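Fachforum Handhabungstechnik > Forschung und Methoden > Greifen biegeschlaffer Bauteile

Thema: Greifpunktwahl bei Kabelbündeln — Zwischenstand aus dem Projekt Driltetia

J_Leinonen schrieb am 2025-11-02:
Sehr geehrte Mitglieder, im Projekt Driltetia untersuchen wir, ob ein zweistufiges Verfahren die Greifpunktwahl bei verdrillten Leitungen verbessert. Zunächst wird die Verbindungshülse lokalisiert, anschließend die Fingerstellung anhand der Handkamera korrigiert. Ausgewertet wurden 424 Greifversuche, davon schlugen 44 fehl. Kritisch bleibt der Fall, in dem sich die Schlaufen oberhalb der Hülse überkreuzen. 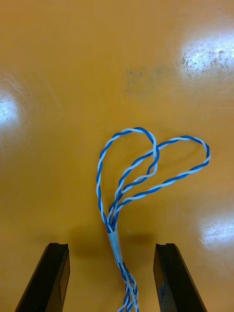

Kaisu Karppinen:
Die Fehlerzahl allein halte ich für wenig aussagekräftig. Ohne Vergleich mit einem einstufigen Verfahren bleibt offen, welchen Beitrag die Korrektur leistet. Zudem fehlt eine Aufschlüsselung nach Bauteiltyp.

Cernen7:
Dem schließe ich mich nur teilweise an. Für einen Zwischenstand genügt die Angabe, sofern der Vergleich im Abschlussbericht folgt.

J_Leinonen:
Der Vergleich ist vorgesehen. Die Aufschlüsselung nach Bauteiltyp setzt allerdings eine einheitliche Ausgangslage voraus, die wir erst im Oktober festgelegt haben. Die Bauteile werden auf weißem Papier in der mittleren Stahlschale vorgelegt und von dort in gelbe Schalen sortiert.

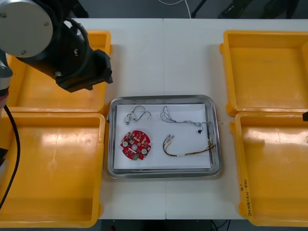 Die Fehlergriffe werten wir nunmehr in 3 Klassen aus: Abrutschen, Doppelgriff und Verhaken. Für die letzte Klasse ist der Abstand der Teile maßgeblich. Eine runde rote Leiterplatte neben drei Leitungsbündeln ist hierfür eine geeignete Mischung — zumal die Adern des mehrfarbigen Bündels bis über den Schalenrand reichen.

Kaisu Karppinen:
Damit ist mein Einwand zur Ausgangslage ausgeräumt, jener zum Vergleichsverfahren nicht. Ich bitte darum, die Rohdaten beider Varianten bereitzustellen.

7 Antworten anzeigen | 3-mal geteilt

Diese Website verwendet Cookies. Mit der weiteren Nutzung stimmen Sie deren Verwendung zu.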